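Do I need to renew first aid before my kids' swim season?
Rostudgate

My certificate runs out in June and the next class in Drirow is full. I know the steps (I think!) but I get so nervous about doing them wrong. 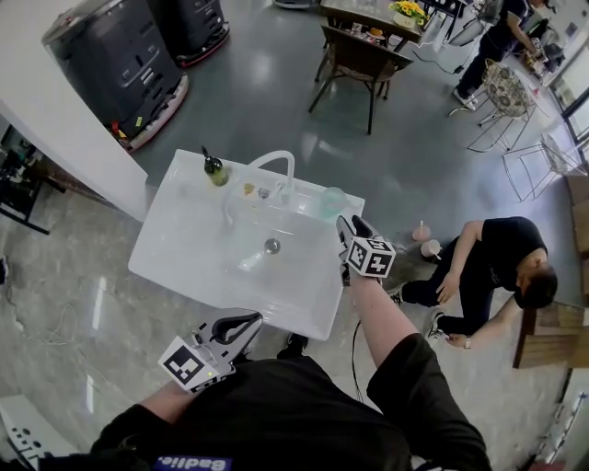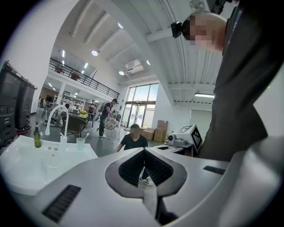
Gaber
Oh, please don't fret, so many of us feel that way! Ask to go on the waiting list, and meanwhile practice pushing hard and fast in the center of the chest, at least 100 a minute and at least 2 inches deep on a grown-up manikin. Kids are a bit different, so do go over that part with an instructor. And call 911 first thing if someone's with you to do it!

Avo
I'd just renew. Mine was online plus a short skills check, and the pool took it fine, though you should ask yours.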